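Garden roses for an August wedding: will they survive the heat?

Asked in Weddings and Flowers by Zorica Atanasov

Hi everyone, I've been reading this site for months and have finally made an account because I'm getting myself into a right state over flowers!

We're getting married in August, with 64 guests, in a marquee in my aunt's field. I fell completely in love with garden roses after a cousin's wedding (those big blowsy ones with hundreds of petals that look like something off an old teapot) and I want them everywhere. My bouquet, the bridesmaids, the tables, the buttonholes, the lot. Blush and a sort of apricot, with something white and frothy in between.

The trouble is that I rang two florists and they told me completely different things. The first one, Pladetti, said garden roses in August are asking for trouble, they'd be brown at the edges before we'd cut the cake, and I should have ordinary roses and lisianthus. The second, a lady who works from a shed behind her house, said nonsense, she does them all summer, just don't put them in full sun. She was also quite a bit cheaper, which made me nervous rather than pleased, if that makes sense.

My mum is firmly on the side of Pladetti. My fiancé thinks we're talking about chocolates, as in the tin. So I'm asking you lot!

What I really want to know is:

Has anyone had garden roses at a hot summer wedding, and how did they look by the evening?

Is it mad to do the table flowers ourselves the day before and only pay someone for the bouquets? I've got my aunt's kitchen to work in and my three bridesmaids are willing, or they say they are.

And do the buttonholes need to be something different? I've seen pictures where the groom's rose has flopped over like it's had too much to drink.

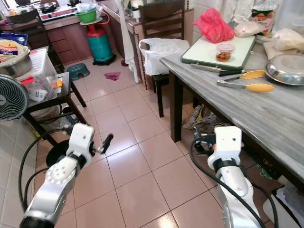 I should say the marquee has sides that roll up, so there'll be a bit of air moving, but there's no shade at all on the field itself until the evening. The ceremony is at the church in the village and then everyone walks back, so my bouquet will be out and about for a good while. I don't mind spending a bit on the bouquet if that's the bit that matters. I do mind spending a fortune on tables when half of them will be covered in bread rolls and people's handbags.

Thank you in advance, and sorry for the essay. Any advice gratefully received, even if it's "listen to your mother".

Posted April 15, 2018

3 replies

Biljana Leka

Oh, have the roses! I did garden roses for my sister's wedding and for two friends since, all in summer, and I'd do it again tomorrow. I'm not a florist, I just grow a lot of them and can't say no to people, so take this for what it is.

The thing with garden roses is that they open fast. A shop rose sits there like a little fist for days and a garden rose goes from bud to full blown in what feels like an afternoon. So it's all about when you get them. Ask for them to be delivered two days before, still fairly tight, strip the bottom leaves, cut the stems on a slant and stand them up to their necks in cold water somewhere dark. A garage is good, or a downstairs loo if you can spare it. Don't put them in the kitchen fridge, especially not with fruit in it. Fruit gives off a gas that makes the petals drop, and I lost a whole bucket that way to a bag of nectarines (I was so cross).

Do the tables the day before, yes, but late in the day, and top up the water in the morning. For your sort of numbers I'd use low jars with three or four big roses in each and fill in with whatever white stuff you can get. We used ammi, which looks like cow parsley but behaves much better. We had 61 stems of rose altogether for my sister's and I could have done with fewer, because the big ones take up so much room.

Your bouquet is the one I'd pay for. Have it made as a hand tie so that you can stand it in a jug whenever you're not holding it. In the church, while you sign the register, get a bridesmaid to pop it in water. Do the same as soon as you're back at the marquee. Ours looked lovely well into the dancing, a bit softer than in the morning, but I thought it suited them.

For the buttonholes, use spray roses! They're small, they're tough and you can get them in nearly the same colours. A full-size garden rose is too heavy for a lapel, and the first big hug squashes it flat.

The shed lady sounds like my kind of florist, by the way. Ask to see something she did last summer, and ask what time in the day the photos were taken. If she's any good she won't mind a bit.

Clekora

Agree about the spray roses. My husband had a proper garden rose and it was in his pocket by the speeches.

I'd go with your mum on the rest though, sorry. We had ours in a marquee with no shade and it was like an oven in there by mid afternoon, even with the sides up. The blush ones went see-through at the edges and the apricot ones dropped in the butter. Lisianthus look so much like roses that none of our guests would have known the difference. Have six really good garden roses in your bouquet and fake the rest.

Kaltach

Can't help with the florist question but we hired buckets and jars from Guzmán and they were fine, just give them a rinse first as ours had bits in. Check whether you need to bring them back clean or whether they do it. We got that wrong.

Also, put someone in charge of carrying the flowers across the field. We forgot and I ended up doing it in my rollers. If it's a bumpy drive, wedge the jars in with towels and only fill them a third of the way, then top them up from a watering can when they're on the tables.

Zorica Atanasov

Thank you all so much! I've rung the shed lady back and I'm going to see her with my mum, who has promised to keep an open mind. I think it'll be garden roses in my bouquet, spray roses for the boys and a mixture on the tables, with lisianthus to bulk it out. Biljana, can I ask where you got your ammi from, or did you grow it? My aunt has a bare patch by the greenhouse and I'm wondering if I've still got time to sow some.

Biljana Leka

I grew mine from seed, but I sowed it the autumn before. If you get it in now you might just catch the back end of August, only I wouldn't bank on it for the day. Sow some anyway and ask your florist to order a bunch or two as well. Good luck with your mum!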